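Mimano: datos de manipulación de vajilla con dos brazos
Ficha del conjunto, revisión 3

Contenido: 500 episodios grabados en el office del comedor Jaken. La tarea es colocar platos en una cesta y sacarlos de ella.

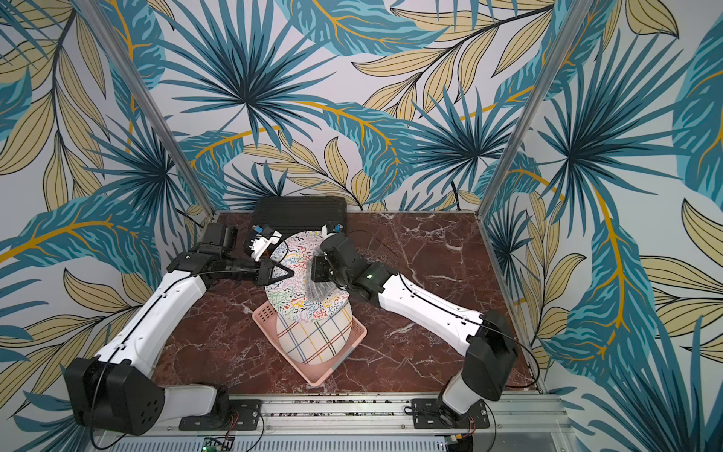 Las anotaciones son de Sachiko Mizuno y Valdir Paiva. Valdir trabajó antes en el fregadero y corrigió 29 etiquetas que estaban mal.

Cambios en el puesto: el personal ya no apila durante todo el turno. Ahora prepara la mesa, vigila y decide cuándo parar.
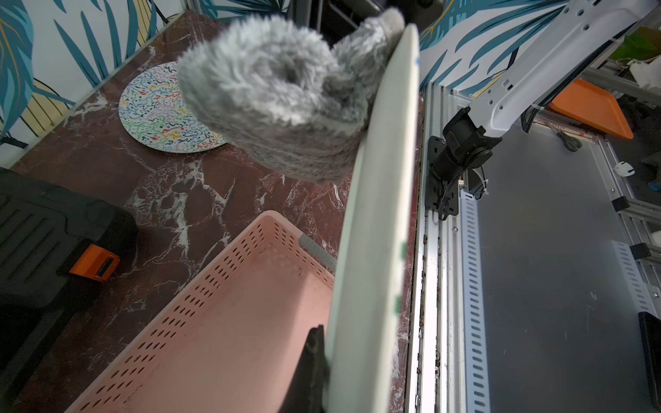
Algunos compañeros lo encuentran menos cansado; otros dicen que esperar también cansa. Las dos opiniones están en notas.txt.

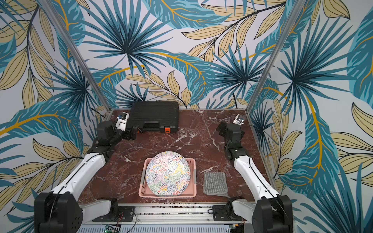 La preparación de la mesa sigue siendo trabajo de personas y todavía no sabemos medirlo bien. Un paño gris doblado al lado de la cesta rosa, por ejemplo, no tiene etiqueta propia en esta revisión.

Contacto: Simone Teixeira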